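August 2, 2019

Long day at Skilthorpe, and most of it spent arguing about a checklist! Luana wants the door rules down to 2 pages before we send them to Érica, and I said fine, but then the bit about keeping the fingers shut on the approach stays in. You come up to a handle closed and only open once you've stopped. Kamran thinks that's fussy. I think Kamran has never had to fill in a damage form.
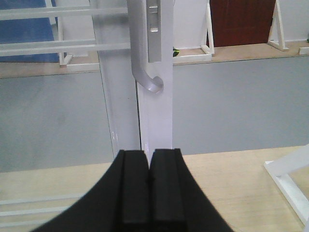 Anyway, we settled on it after lunch, along with a speed limit near glass (his idea, to be fair, and a good one). Qusai read the whole draft aloud in his newsreader voice and we found the word "should" everywhere – I've changed most of them to "must" and feel quite powerful.

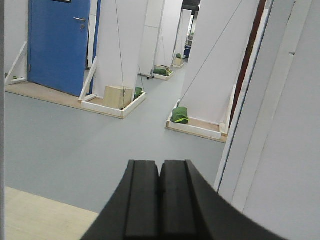 My own section is the walkway one and I'm still not happy with it. It says "keep routes clear" and then leaves you guessing what a route is. I want it to say that anything weighting a stand stays inside its tray, like the green sandbags at the foot of the pillars, and that the floor between is for driving on and nothing else. Yesenia says put it in one sentence. I've tried, it's a monster of a sentence. Will have another go tomorrow with tea.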